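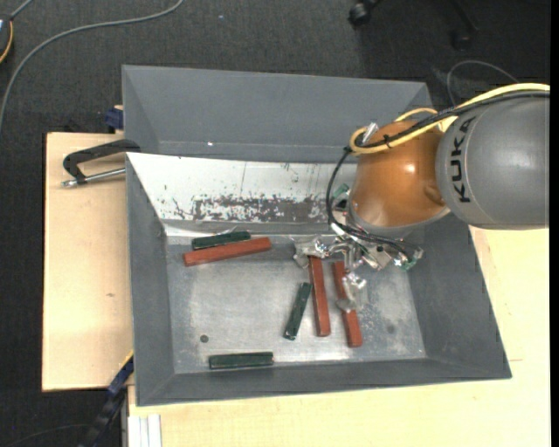
One Orellana packer put it this way, in a letter to the Winwood trade circular: give me a bin with leaning walls and I'll find the last piece with my eyes shut, give me a straight one and I'll be fishing all afternoon.

Slope-sided bin

A slope-sided bin is an open container whose walls lean outward from the floor to the rim, so that the top opening is larger than the base. It is used for loose parts, blocks, bars, offcuts, toys, produce and nearly anything else that gets dropped in by the handful and taken out one piece at a time. Few storage objects are so plain, and few reward a close look so well!

Shape

The angle of the walls decides most of how a bin behaves. A gentle lean, close to upright, keeps the capacity high and the footprint small. A wider lean gives up some room at the bottom, but hands and tools can reach the corners easily and light falls all the way to the floor. Small round items tend to roll back toward the middle. Long, flat-sided pieces such as bars are less obliging - they may settle with one end propped on a wall, a lovely thing to have when you want to get your fingers underneath.

Bins of this kind are made in sheet metal, molded plastic and wood. Metal ones are noisy to fill but stand up to hard edges. Many have a folded rim, for strength and to spare the knuckles.

Nesting

Empty bins with leaning walls slide into one another, and this is the great pleasure of the type. The Gukier warehouse at Prernby keeps 46 of them in a single corner, stacked in 7 columns. Straight-walled boxes of the same size would fill the aisle.

Stacking full bins is another matter. A leaning wall offers no ledge, so a lid, a rack or a pair of cross bars is needed between layers.

Sorting and mixed contents

Workshops often keep two or more kinds of piece in one bin, told apart by color or length. This works nicely while the contents stay shallow. Once pieces lie several deep, the short ones slip under the long ones and the sorting has to begin again. Gukier's own packing notes suggest a single loose layer for mixed bars, and no more than some 100 pieces in a bin of small blocks.

See also

Hopper
Parts tray
Tote box
Nesting container

Last edited January 17, 2021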